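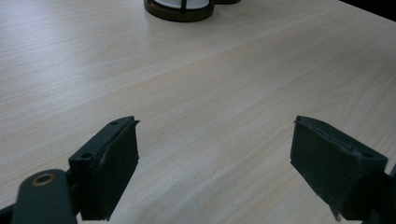
Why do wooden tables have lines on them?

The lines are called grain. They come from the way a tree grows, a bit more every year, and when the tree is cut into planks the layers show up as streaks.

Right, so grain. Next time you sit down to eat, look at the table before the plates go on. Pale tables are good for this. On the tabletop at the start of this page the streaks are fine and close together, cream and beige with bits of grey and tan. Some tables have big wavy loops instead. Some have knots. Some are so dark you need to get your nose right up to them.

How does a tree make lines?

A tree gets fatter as well as taller. Just under the bark there is a thin living layer, and that layer makes new wood all through the growing season. In spring the tree is in a hurry. Lots of water going up, so the new wood is light and full of tiny tubes. Later in the summer it slows down and the wood is darker and tighter. By December, in a cold country, it has stopped.

Light bit, dark bit. Light bit, dark bit. That pair is one year, and if you look at a tree stump you see them as rings. Count the rings and you get the age of the tree, or near enough. A tree that got to 12 has twelve rings. Some very old trees have gone past 3000 years, which is a lot of counting, take a sandwich.

So where do the rings go?

They are still there! Think of a leek. Cut it straight across and you get circles. Cut it the long way and you get stripes. Same leek.

A tree trunk is like that. Planks are mostly cut the long way, so the circles turn into stripes. If the saw goes through the middle of the trunk the stripes come out quite straight. If it goes nearer the side you get arches and pointy shapes, a bit like a row of hills on top of each other. People who make furniture call those cathedrals, after the tall pointy windows.

What about knots?

A knot is where a branch started. The trunk kept growing and wrapped itself round the bottom of the branch, and the grain had to bend to get past. That's why the lines go swooshy next to a knot. Knots are very hard. Saws don't like them much.

Is every table with lines made of solid wood?

No. Lots aren't. There are 2 other ways to get a woody looking top.

Veneer - a very thin slice of real wood, glued on to a cheaper board. The lines are real, they just don't go very deep.

Laminate - layers pressed together with a tough top, and the lines are often a printed picture of wood. Wipes clean, doesnt mind a bit of spilt juice. Loads of school tables are like this.

How can you tell? Look at the edge. On solid wood the lines on top carry on over the edge and you'll see the ends of the rings on one side. On the others there is usually a strip stuck on, and the lines don't match up. Another trick is to hunt for the same pattern twice. Trees never do an exact copy but printers do.

Can you feel grain?

Sometimes. Shut your eyes and run a finger along the lines, then across them. Along is usually smoother. Careful with rough wood, splinters. If wood is sanded and varnished you might not feel anything at all, and on laminate the bumps may have been pressed in to match the picture. Sneaky.

Make a grain rubbing

You need thin paper, a wax crayon with the wrapper peeled off, and something wooden with a rough top. An old bench is great, or a fence. Ask first.

Hold the paper flat. Get a friend to hold the other end if its windy.
Turn the crayon on its side.
Rub gently, all one way.
Write on the back what you rubbed and where it was.

The class at Ritgate did this all over their playground and stuck the rubbings in one long line down the corridor, 970 centimetres of it. Best one was a gatepost. The worst was a very shiny table, which came out as plain orange paper. Still went on the wall.

Words to keep

Grain - the lines and direction in wood
Ring - one year of growing
Knot - where a branch was
Veneer - thin real slice
Laminate - pressed layers, often with a printed top

Words by Ximena Cáceres for the Traltard children's pages. Next one is about why bread has holes.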